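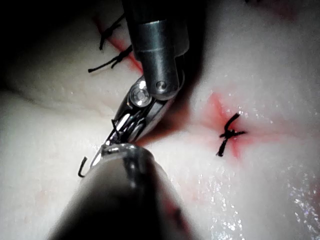
Wrist camera view, tying practice on the pad.

Toft: suture clips and the code I use to read them

Hi! Toft is my set of knot-tying clips plus a small tracker for thread and jaw tips (it runs on top of Skutden, our planner). There are 42 clips and 3,000 labeled stills so far.

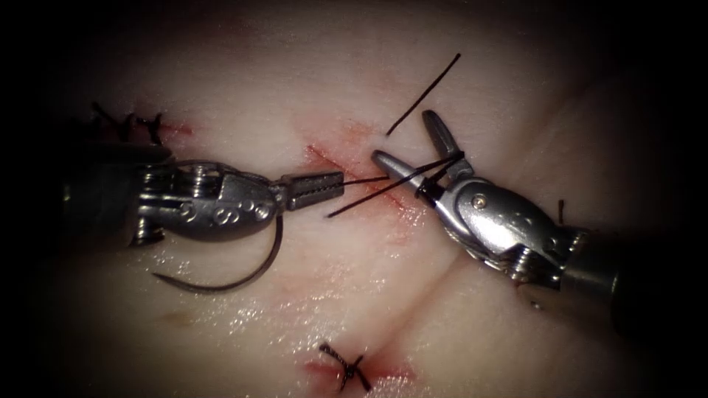

Crossing strands still mess up the tracker. It likes to swap one for the other, so I label every crossing by hand and keep the swaps in swaps.csv.

Run track.py on a clip folder first, then plan.py. Defaults are fine!
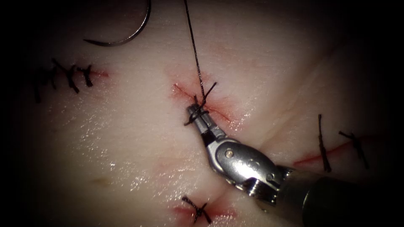 Can I run it without a graphics card?
Sure, just set the batch size to 4 and go get lunch.

Wet shine is my other headache – bright glints get picked up as metal, and the glare filter only catches the big ones. A better one is coming in December (I hope).
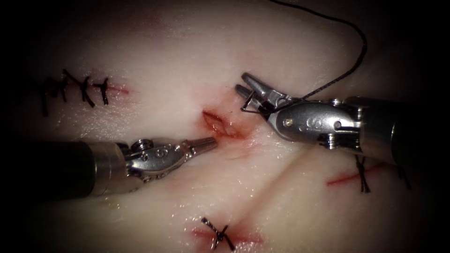 Renu Uniyal

Bug reports go in the Flimow tracker, please, with the clip number and your config.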